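Kestidar Workshop Boards
Home | Forums | Storage & Shelving | New Posts | Search | Log In

Big gray bin, slanted sides – line it, scrub it, or leave it be?

Share (15) | Print this thread | E-mail to a friend

**mossyoak_garage**
Hi everybody, longtime reader, and I finally have a question worth bothering you with. I've taken over the storage corner of our shop and I'm trying to get it into some kind of order before August, when the whole place gets hot enough to bake bread and I lose all my ambition. The shelves are done, the drawers are mostly done, and that leaves me with the big open bin, which is the thing I keep walking past with my coffee and sighing at.

It's a good bin, I want to say that first. Large, rectangular, gray, open on top, with tall sides that slant. It takes the odd stuff that doesn't belong anywhere else, boxes and shiny metal pieces and tubes and so on, and I never have to worry about anything rolling off onto the floor. But the inside wall has gotten awfully scuffed, with dark marks and little speckles all through the shiny part, and the bottom has a smudgy look to it that I can't seem to talk myself into liking.

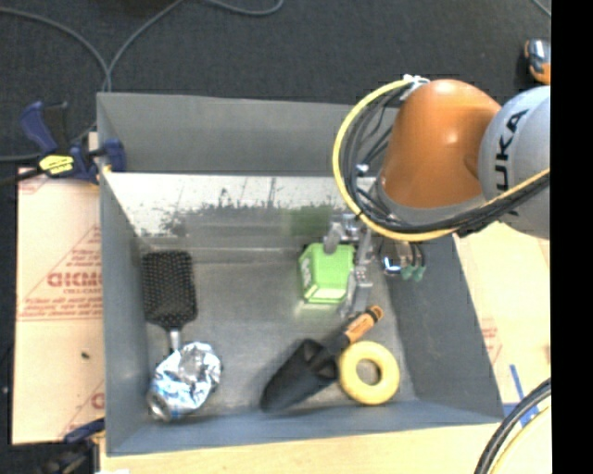 So I'm torn. Part of me wants to take everything out, give it a proper scrub with Vemell (the paste, I've got most of a tub left) and then lay a mat in the bottom so it stays nice. The other part of me thinks I'm about to spend a whole afternoon polishing the inside of something whose entire job is to have things dropped in it. My other worry is the small parts. They always end up against one wall and I have to lean way in to fish them out, and my back is not what it was. Would you put a divider in? A tray? I'd love to hear what you've all done.

**plainbench**
Leave it be. Scuffs are what bins are for. Wipe it out with a rag when it gets dusty and go enjoy your coffee.

**Ruthless_Sorter**
Oh, I have to disagree with plainbench, and I say that with affection, as we've been disagreeing on here for years! A clean bin is so much easier to work out of. When the inside is all marked up and shiny in patches, I find the dark little parts just disappear into it, and then I'm standing there stirring around with my hand like I'm looking for the last pickle in the jar. I'd do the scrub, and I'd put a mat down too – a plain light one with no pattern. I got mine by the foot at Bezerra and cut it with kitchen scissors.

One caution about slanted sides, though. Measure the bottom, and measure it down at the bottom. I measured across the top the first time and cut my mat far too big, and it rode up the wall like a bad bedsheet.

**plainbench**
And then the mat gets grit under it and you have to pull the mat out to clean under the mat. Now you own two things to clean.

**Ruthless_Sorter**
I shake mine out when I sweep. It takes no time at all.

**tin_and_twine**
I'm somewhere in between you. I tried Vemell on a metal bin of mine and it took the smudges off beautifully, but the real scuffs, the ones you can feel with a fingernail, stayed right where they were. So mossyoak, run your nail over a few of the marks before you give up your afternoon. If you can feel them, I wouldn't bother past a bit of dish soap and warm water.

On the small parts, please do get a tray! Wiltorico makes a shallow lift-out one with a handle at each end, and you can pull the whole thing up to bench height and sort sitting down like a civilized person. I'd skip the divider. With sides that lean, a straight divider leaves you a gap shaped like a slice of pie, and everything skinny goes through it.

**plainbench**
Fine, I'll give you the tray. Tray is a good idea.

**mossyoak_garage**
Well, this is more help than I expected by suppertime, thank you all. I did the fingernail test and it's a mix, so I'm going with soap and water and I'm saving the Vemell for the shop sink, which needs it worse. I'm ordering 2 of the trays, one for the metal bits and one for whatever is left, and the boxes can go back in loose beside them.

Still undecided on the mat. Ruthless, does yours slide when you set something heavy on it?

**Ruthless_Sorter**
A little in one corner. I put a dab of that tacky shelf putty under it and it's stayed put.

Reply | Print | E-mail | Back to Storage & Shelving
4,000 views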